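Where Do Old Phones Go? My Semester With Three Trade-In Sites
Project report, Consumer Technology elective
December 12, 2023

I picked this topic because I had an old phone in a drawer and wanted money for it. I figured I could sell the phone and get a grade at the same time, so that was the plan.

The question I ended up with was pretty simple: if you send the same phone to different buyback sites, how close is the first quote to what you really get paid? I used three of them – Utero, Alari and Bravo – and I had 4 phones to work with, mine and three I talked relatives into giving up. All of them turned on. One had a cracked back and one had a battery that died by lunchtime.

Getting quotes was the easy part. You pick the model, answer a few questions about the condition and a number pops up. The trouble is the word "good." On Utero a phone with light scratches is good, and on Alari it's fair, so I had to keep my own notes on what each site meant or the numbers made no sense side by side.

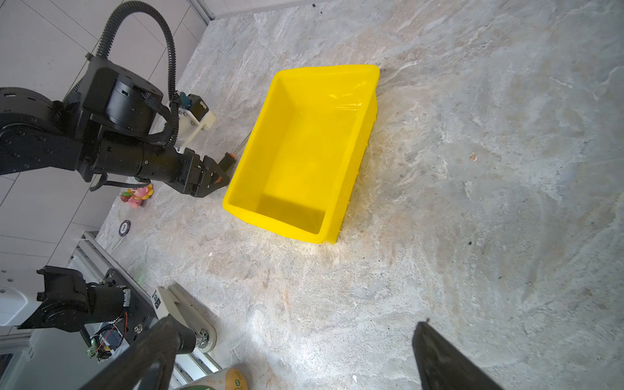 My aunt thought I was overthinking the whole thing. She told me she'd take the first offer over 70 dollars and be done with it, because every week you wait the phone is worth less anyway.

She had a point! I'd checked quotes back in July when I was first thinking about the project, and by the time I got going every single one had dropped. The cracked phone lost the most, which surprised me a little.

So then I mailed things off. Bravo sent a prepaid box and paid in 6 days. Alari took 21 days and emailed me twice asking for a serial number I'd already given them (I still have the emails). Utero was somewhere in the middle, but they lowered the offer on the phone with the bad battery, and I had to choose between taking it and getting the phone back. I took it.

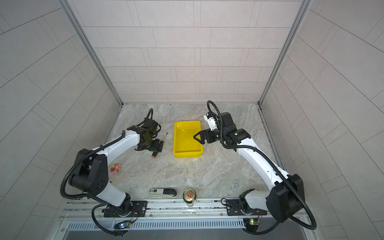
Figure 2. Two-arm workcell with tiled walls.

I also walked over to the repair shop in Vindville to see what they'd pay in person. Less than any of the sites, but it was cash and I'd have been home in time for dinner. If you hate mailing stuff I can see doing that.

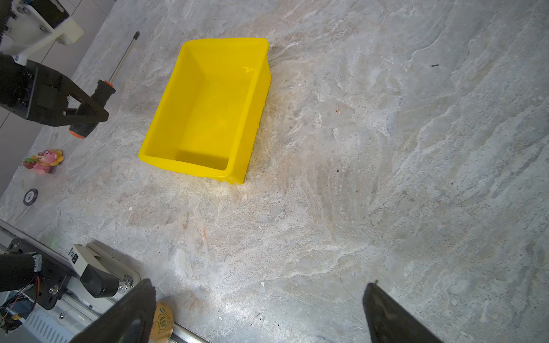
What I'd Do Differently

I'd take pictures of every phone before sealing the box. When Utero cut the offer I had nothing to show them except my word. I'd also sign out of all the accounts a day early, since I almost mailed one phone still locked and had to peel the tape back off – not my best moment. And I'd want more phones in the same condition, so the sites could be compared on the same thing. My aunt has already said she isn't giving me another one.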